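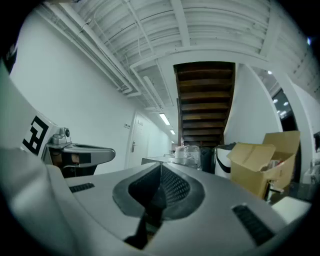 Plafonds à nu, couloirs blancs : rendez-nous un peu de silence

Billet écrit vite, entre deux réunions, donc pardon d'avance pour le désordre.

Je travaille depuis février dans un bâtiment refait à neuf. Bac acier au plafond, peint en blanc, tuyaux blancs, poutrelles blanches, murs blancs, portes blanches. Tout se voit, sauf le moindre morceau de faux plafond. Il paraît que c'est honnête. C'est le mot de l'architecte le jour de la visite, « une architecture honnête ». Bon.

Moi je trouve ça fatigant. Et je voudrais expliquer pourquoi, parce que chaque fois que j'en parle on me prend pour un nostalgique de la dalle minérale 60 par 60 avec sa tache de café au-dessus de la photocopieuse. Ce n'est pas le cas. J'ai passé dix ans sous ces dalles, elles étaient laides, elles s'effritaient dans les claviers. Je ne les pleure pas. Mais elles faisaient un travail et on a oublié de le confier à quelqu'un d'autre.

Le bruit, donc. Un couloir long, mur lisse d'un côté, tôle ondulée au-dessus, sol dur. Quelqu'un éternue au fond, vous le savez. Un trousseau de clés tombe, toute l'aile lève la tête. J'ai un bureau à mi-parcours et je connais maintenant le pas de chacun, la dame de la compta (talons, rapide), le stagiaire qui traîne les pieds, le chariot du courrier avec sa roue voilée. À 16 heures, quand les gens commencent à sortir, je mets un casque. Un casque, dans un bâtiment neuf, pour écrire des mails.

Lalit Pandey, qui était métreur chez Negi avant de nous rejoindre, m'a fait remarquer un truc auquel je n'avais jamais pensé : les nervures de la tôle pourraient aider. Il existe des bacs perforés, avec un isolant derrière, qui mangent une bonne partie du son. Ça ressemble au bac ordinaire, de loin on ne fait pas la différence. C'est plus cher, évidemment. Chez nous, l'option était dans le premier devis. Elle n'est pas dans le dernier. On devine la réunion.

Deuxième chose, la lumière. Là je suis plus partagé. Le blanc partout renvoie bien le jour, je le reconnais, le bout de notre couloir est tellement clair certains matins qu'on marche vers lui en plissant les yeux. C'est même beau, deux minutes. Et puis on se retourne pour parler à un collègue et on ne voit qu'une silhouette. Pas de contraste doux, pas de transition, rien pour reposer l'oeil. Un mur nu sur toute une longueur, ça n'a l'air de rien sur un plan. Au quotidien c'est long. Très long. Une patère, une affiche de cantine, un panneau de liège, je prends tout.

Une anecdote. En mars un visiteur de Darkstead (des gens charmants, ils venaient pour un contrat de maintenance) a cherché les toilettes et il est passé deux fois devant. Porte blanche dans mur blanc, poignée argentée comme toutes les autres, petite plaque qu'on lit si on a le nez dessus. Il a fini par demander à l'accueil, rouge comme tout. La réponse de la direction a été de scotcher une feuille A4. Elle est toujours là, c'est la chose la plus regardée de l'étage.

Alors je sais ce qu'on va me répondre. Les réseaux apparents, c'est pratique. Vrai ! Quand il y a eu la fuite au premier, le plombier l'a trouvée en levant la tête, réparé avant midi. Dans l'ancien immeuble, rue Wirkotov, il avait fallu démonter des dalles pendant toute une journée et on en a retrouvé des miettes jusqu'à l'été. Point pour le plafond nu, sans discuter. J'ajoute la hauteur : on respire mieux, on se sent moins tassé. Les anciens couloirs donnaient l'impression de marcher dans un carton à chaussures.

Donc je ne demande pas qu'on rebouche tout. Je demande qu'on arrête de confondre « apparent » et « fini ». Un faisceau de tuyaux bien aligné, avec des supports réguliers, peint proprement, c'est très bien, certains sont mieux dessinés que les luminaires. Un fil qui pendouille entre deux colliers parce que l'électricien est reparti avant la fin, ça c'est autre chose. Quand on cache, on a le droit d'être un peu brouillon. Quand on montre il faut soigner, et soigner coûte des heures de main-d'oeuvre. Or on choisit le plafond nu pour faire des économies. Voilà le noeud, à mon avis. On nous vend comme un parti pris esthétique une ligne supprimée dans un tableau.

J'ai vu l'inverse une fois, à Urkmont, dans une ancienne imprimerie transformée en ateliers. Même genre de tôle, mêmes conduits qui courent d'un bout à l'autre. Mais des panneaux de feutre suspendus dans le sens de la circulation, en gris et en vert foncé, et une porte sur deux peinte d'une couleur franche. On s'y parlait normalement. Le gardien m'a dit que les panneaux avaient été ajoutés après coup, l'année suivant l'ouverture, à la suite des plaintes. Après coup, comme toujours, et sûrement plus cher que si on les avait mis tout de suite.

J'ai proposé la même chose ici. Pas grand chose, une rangée de panneaux au-dessus de la portion la plus passante et de la peinture sur les portes. J'ai même demandé un prix : 1 025 euros pour la peinture, pose comprise. Le feutre, j'attends encore le devis. On m'a répondu que le blanc faisait partie de « l'identité du lieu ». L'identité du lieu, c'est une laiterie, pardon.

Ce qui m'agace au fond, c'est que le couloir soit toujours le dernier servi. On met le budget dans le hall, dans la salle de réunion où viennent les clients, et ce qui reste va aux endroits où on ne fait que passer. Sauf qu'on y passe toute la journée. On s'y arrête, on y règle la moitié des problèmes, on y apprend les départs et les naissances. Chez nous on n'y parle plus, on chuchote ou on se donne rendez-vous dehors, ce qui est quand même un comble en hiver.

Si vous êtes en pleine rénovation et que quelqu'un vous présente une jolie perspective avec tôle blanche et tuyaux blancs, posez deux questions. Quel temps de réverbération ? Et qui revient accrocher les fils qui dépasse ? Demandez les réponses par écrit. Moi je n'ai pas été invité aux réunions, je suis arrivé avec les cartons.

Je file, il y a quelqu'un qui téléphone au bout du couloir et j'entends aussi la personne à l'autre bout du fil.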